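Loredana Caruso
thread, Sunday, April 12, 2020

1/ ok. long one. people keep asking what I do all day so: collecting demos for a furniture task. me driving two arms, robot recording, repeat until bored, then repeat more

2/ target is 300 good episodes. Good meaning the whole thing start to finish, no me swearing and hitting stop halfway. currently on 40. So yeah

3/ the task is putting the legs on a small white plastic thing. Tubes, one flat leg, sockets in the frame. A child could do it. My arms cannot, or not on a Sunday

4/ policy side is Emel's job (the model, I mean, we name them after nothing in particular). It learns from whatever I give it. if I dither it learns to dither. last batch it would go up to a leg, stop, wobble, back off. that's me. that's literally me before coffee

5/ so new rule, no dithering. If I'm not sure, I pause with the grippers OPEN and well away, then trim it out after. Pirkow branch has the trim script if anyone on the team wants it. *Prirkow. every time

6/ flat leg is the worst bit. Left gripper holds it from the side, right one comes in low near the base. Both wrists want to be in the same place and they've each got a bracket and a camera on 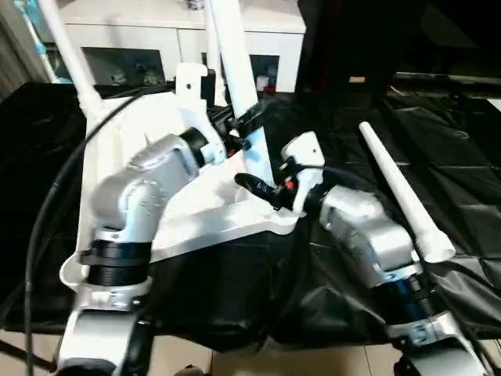
7/ things I changed since the last batch, for anyone doing similar:

black plastic sheeting over the table. white parts on a pale table was hopeless, the edges just vanished. it creases but fine

spare tube goes down on the right, diffrent angle each time. If it's always in the same spot the model just learns the spot

8/ still not fixed: highlights. white plastic blows out, you lose the inside of the frame completely on some episodes. tried turning exposure down, then the grippers turn into one black blob. Somewhere in between I guess. suggestions welcome, no "buy better lights" please, I know

9/ also cables. big one on the left arm loops right over the work. Doesn't snag, touch wood, but it's in the head view loads. Leaving it in. It'll be there when the policy runs too so it may as well get used to it

10/ someone asked about Lesteo, the old dataset. 2000 episodes, single arm, pick up and drop. we tried starting from that. helps with reaching, does nothing at all for two hands on one part. got 9 clean inserts out of a whole afternoon's testing and then I went and had toast

11/ labels: I mark each one keep / maybe / bin straight after, while I remember. Did it at the end of the day once and couldn't tell any of them apart. maybe pile is already bigger than I'd like

12/ do NOT bin the ones where the leg goes in crooked and you straighten it. Those are gold. It needs to see the getting out of trouble bit. I threw loads of those away in the Pirihi run and regret it daily

13/ right, arms are warmed up again, back to it. will post the split between keep and maybe when I get to the end of this lot. replies off tonight, my thumbs hurt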